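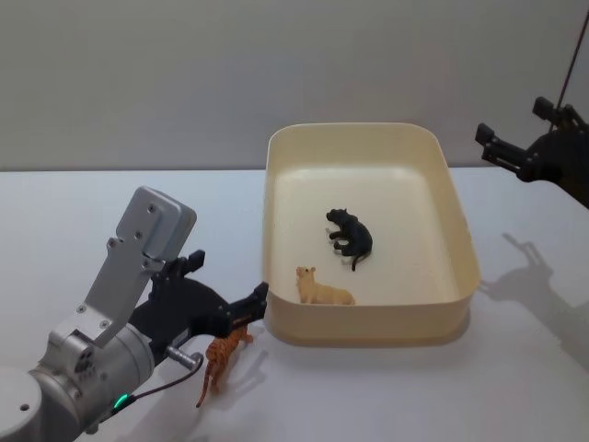 Moushumi Ekanayake wrote in to say that her plastic animals come out of the sink dirtier than they went in, and would I please explain. Gladly — it's the water, Moushumi. Change it.

Washing toy animals

1. Fill a shallow tray with warm water and a squirt of dish soap. Stop well below the rim.
2. Soak for 6 minutes. Tigers may complain.
3. Scrub the stripes gently with an old toothbrush, ideally not one still in service.
4. Rinse, then stand them on a towel overnight. Anything hollow goes feet down, so it can drain.

Skip the dishwasher. I have a melted giraffe if you need convincing.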